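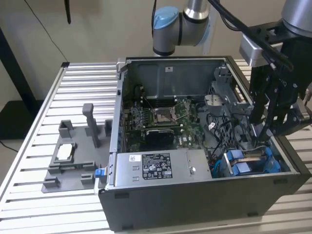
The computer with its side panel off, drive bays on the right.

March 18, 2020

So I finally did it. I went through the whole moth folder. All 2000 photos of it, going back to the first summer we had the sheet up behind the garage, and I have a stiff neck and a list and I'm very happy with both.

If you're new around these parts, I'm a hobby moth person. I hang a white bedsheet on the clothesline, point a blacklight at it, and stand there in a bathrobe until way past bedtime writing down whatever lands. I have no degree in any of this. I learned from field guides and from kind people online who correct me (often!).

What set me off was reading over the winter that a small brown moth I'd been calling one thing for years is now considered two. Somebody looked at the caterpillars and the genitalia and the DNA, and there you go, two species, with adults you can hardly tell apart. I'd been writing down the same name every June without a second look. So which one do I have? Both? I really wanted it to be both.

The useful bit, according to the paper, is a pale line on the forewing. In one it runs pretty straight to the edge and in the other it has a little kink before it gets there. Fresh moths only, of course, and half of mine look like they've been through the dryer. I ended up with 60 photos good enough to bother with, and of those, 17 have the kink. Seventeen! I'd had it on my own sheet all along and filed it under the wrong name.

Four of the kinked ones came from the Bovside trip, that wet weekend by the creek when the generator kept quitting. The rest are from the yard. I'd have guessed the creek would be the place for it, all those willows, but the yard it is. My neighbor's overgrown hedge may deserve some credit here, and I take back what I said about it last fall.

I should say a photo isn't proof. People who do this properly want a specimen, and I've been putting that off for years because I'm soft and like to let them go in the morning. I think I might keep a couple this season, labeled right, and send them off to someone who can check. I wrote to the moth group at Parsa to ask how they like things packed. No answer yet, but everybody has a lot going on this week.

And that's sort of where my head is too. The spring walk at Jukora is off, and I can't see the April one happening either. The sheet is still going up, though. It's only me and the bugs out there, and it was warm enough last night for the first few little gray ones around the porch light. I got one decent shot and three of my thumb.

If you keep a June list anywhere near here, go look at your brown ones and tell me about the line. I'd love to know if the kinked ones turn up on your side of the river. I'll put my best side-by-side pair in the next post, once I've decided which of them is least blurry.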